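Hamier "Sindik Sessions" 2-disc set - mastering and pitch questions
Classical and Early Music Recordings > Reissues and Transfers

gutstring_48
Jan 7, 2022
Picked up the Sindik Sessions reissue in December and have now been through both discs twice with a score. The booklet says the ensemble tuned to A=415 throughout. Disc one measures at 415 within a cent or two. Disc two drifts upward from track 6 on and ends close to 418. Has anyone compared this with the original LP? I would like to know if the drift is in the performance or in the transfer.

continuo_dan
Gut strings and a warm church. Winds go up as the room heats, the strings follow them, and by the last take everyone is sharp. I would not blame the transfer without more evidence.

gutstring_48
The organ goes up by the same amount as the strings. The booklet lists a chest organ with wooden pipes, and a few degrees of room temperature will not get you three hertz in an evening without the players noticing and stopping.

tapehead
Agree with gutstring. Check the hum. If there is any mains residue on disc two, high-resolution FFT on the silence between movements. It should sit at 50 Hz. If it reads 50.3 or so, the tape was played fast.

continuo_dan
That only tells you about the playback machine if the hum was recorded at the session. Hum added during the transfer will read 50 no matter what the tape speed was.

tapehead
Yes, which is why you look for two lines close together. One fixed, one moving with the program pitch.

Brudham_fan
Slightly off topic, but is the reissue from the master tape at all? The Brudham label notes for the earlier single disc said a safety copy was used. The Hamier booklet only says "original sources."

gutstring_48
Ran it. Analysis window of 48 seconds taken from the gaps on tracks 6 through 9, joined together. One weak line at 50.3. Nothing visible at 50.0.
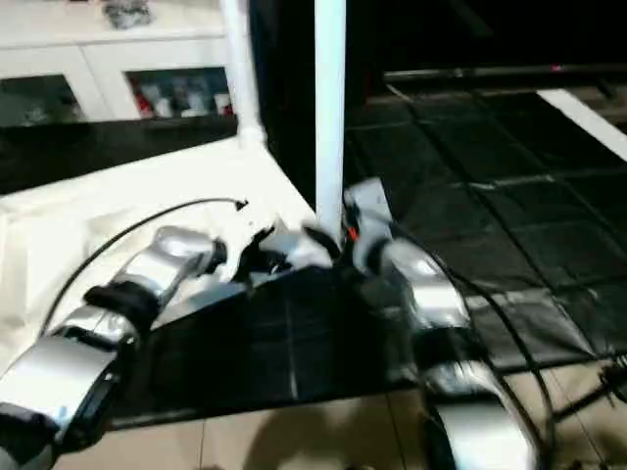
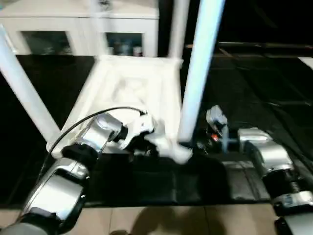

Re: FFT results on disc two

tapehead
Good, that settles most of it. A single line at 50.3 with nothing at 50.0 means the hum is on the tape and the tape was running fast by 0.6 percent. Apply that to 415 and you get 417.5. Matches your measurement at the end of the disc.

continuo_dan
It matches an average. He reported drift from track 6 onward, and joining the gaps hides that. Do each gap separately and see if the line moves with the pitch. Also, mains frequency was not perfectly stable in those years, so one reading is thin support.

gutstring_48
Fair. The single gaps are short, so resolution suffers, but I will try with zero padding and post the numbers.

tapehead
Zero padding will not buy you resolution. It only interpolates. For a lone steady tone you can still estimate the peak well enough if the noise is low.

viol_in_c
Does any of this affect the listening? The Sárközi dances on disc two are the best thing in the set. The bass viol has real weight, the repeats are ornamented with some restraint, and the reverb has not been tampered with. I paid for the music and I am content.

gutstring_48
It affects me. I play along with recordings at 415 and have to retune for half of this one. Tempo is up by the same ratio.

Brudham_fan
For what it is worth, my Brudham disc has four of the same tracks. The second Sárközi dance runs two seconds longer than on the Hamier. I had put that down to a trimmed fade.

continuo_dan
How long is the track?

Brudham_fan
5:37 on the Brudham, 5:35 on the Hamier.

continuo_dan
That is 0.6 percent. All right, I withdraw the warm church. Someone should write to Hamier and ask which machine they used.

viol_in_c
Pressing was 2,000 copies according to the sticker on mine. I would not expect a corrected disc.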